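Contra el piso amueblado
2/25/21 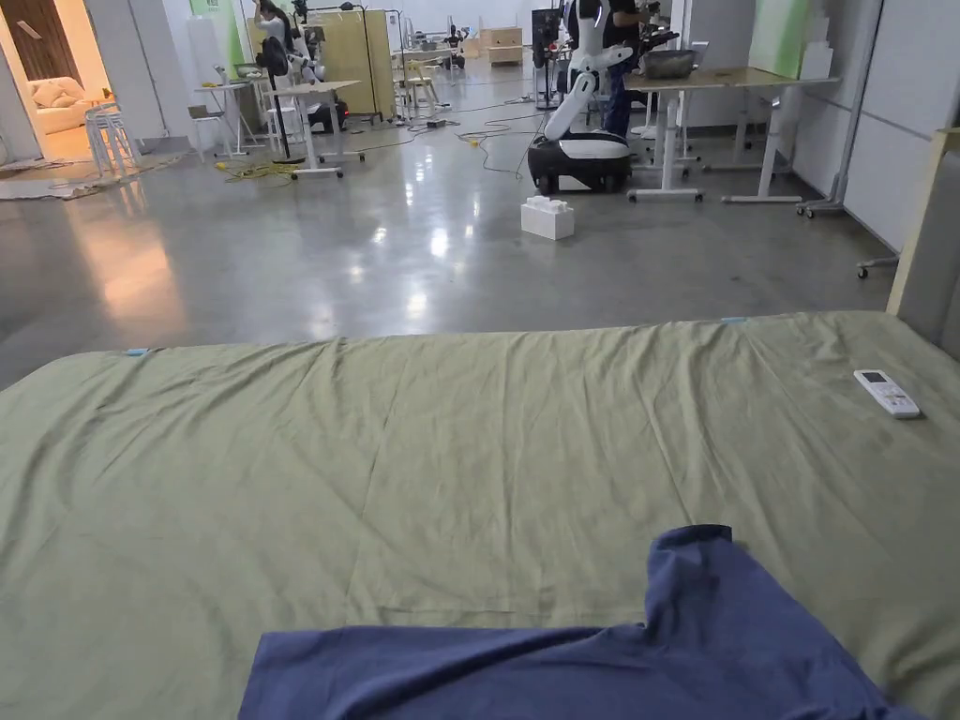

El mando del aire, sobre la sábana verde. La camiseta también se quedó ahí.

Once mudanzas. Las llevo apuntadas en una libreta y la última, a Dovbridge, ha sido la peor con diferencia. Piso amueblado, decía el anuncio de Molora. Amueblado con qué, pregunto yo. Con lo que sobraba de otros pisos.

Voy deprisa porque en marzo me toca renovar y quiero dejarlo dicho antes de que se me pase el enfado.

Lo amueblado se vende como comodidad y se cobra como lujo. Más de 33 euros al mes de suplemento, en mi caso, por un sofá donde no cabe una persona tumbada y 2 lámparas con el mismo enchufe. Haced la cuenta a tres años. Sale un sofá nuevo. Y bueno.

Luego el inventario. 21 líneas, firmado de pie, con prisa, el día de las llaves. Una cuchara de menos y a descontar de la fianza. Si la persiana ya venía rota, en cambio, "desgaste normal". El desgaste normal siempre es suyo, el anormal mío.

Me dirán que hay gente que llega con una maleta y lo agradece. Claro. Yo fui esa gente, en la calle Zalewska, y lo agradecí muchisimo. Pero entonces era una opción y ahora intenta alquilar algo vacío, a ver. En Clekell me enseñaron uno y me pidieron el doble de fianza, por si acaso pintaba.

No pido una ley enorme. Que se separe el precio: tanto por las paredes, tanto por los trastos, y que una pueda decir que no a los trastos. Que se los lleven ellos, que paguen ellos el trastero.

Yo de momento he metido el sofá en el cuarto pequeño, de canto. Dicen que eso tampoco se peude.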